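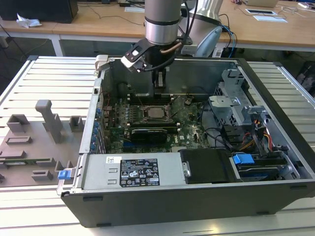
Jorkby is a parts and condition record for used desktop computers, kept at case level. Each record covers one machine with the side panel off and lists what is fitted, what is missing and what state it is in. The reference layout is a Dell desktop with the power supply along the bottom front of the case, blue latches on the expansion slot brackets and a blue handle at the hard drive bay. Most field names follow that layout, and other layouts are mapped onto it with the table in layouts.csv.

Contents

The current release holds 3,543 part entries from 353 machines. Of these entries, 948 carry a condition note in free text. The rest have a condition code only.

Files

machines.csv: one row per machine, with case type and layout code
parts.csv: one row per part, keyed to machines.csv by machine_id
layouts.csv: position names for each layout code
notes.txt: free-text notes, one per line, preceded by part_id

Fields in parts.csv

part_id: integer, unique across the release
machine_id: integer
part_class: board, socket, memory_slot, card, psu, drive_cage, drive_carrier, bracket, cable, label
position: name from layouts.csv, read with the case lying on its side and the opening upwards
fixing: screw, latch, tab, clip, none, unknown
condition: 0 untested, 1 sound, 2 marked, 3 damaged
present: yes or no

Conventions

Power and data cables are separate entries. A cable is assigned to the part it serves, and to the board where both ends are hidden. Wire colours are entered in the order read, for example yellow/red/black, and have no bearing on condition.

Labels are recorded as parts. The regulatory label and the barcode sticker on a power supply get one entry each. Serial numbers are removed before release. Wattage is kept where it could be read.

A processor is entered under socket, with present set to no if the socket is bare. Thermal paste left on a processor is put in the notes and does not change the code.

Memory slots are numbered outwards from the socket. The numbers printed on the board are ignored, as they differ between models.

Known problems

Fixing is unreliable for drive carriers entered before May. Clips and latches were both entered as latch, and only part of this has been corrected.

Machines from the Lundico batch have no bracket entries. Absence of a row there does not mean the bracket was missing.

Notes longer than 500 characters were truncated on import.

Position names in the Tzavaras subset use an older list. Run convert_positions.py before joining it to the rest.

Maintenance

Yutong Qin maintains the tables. Corrections should quote part_id and the release in use. Changes to layout codes are agreed with Kelley first and appear in the next release.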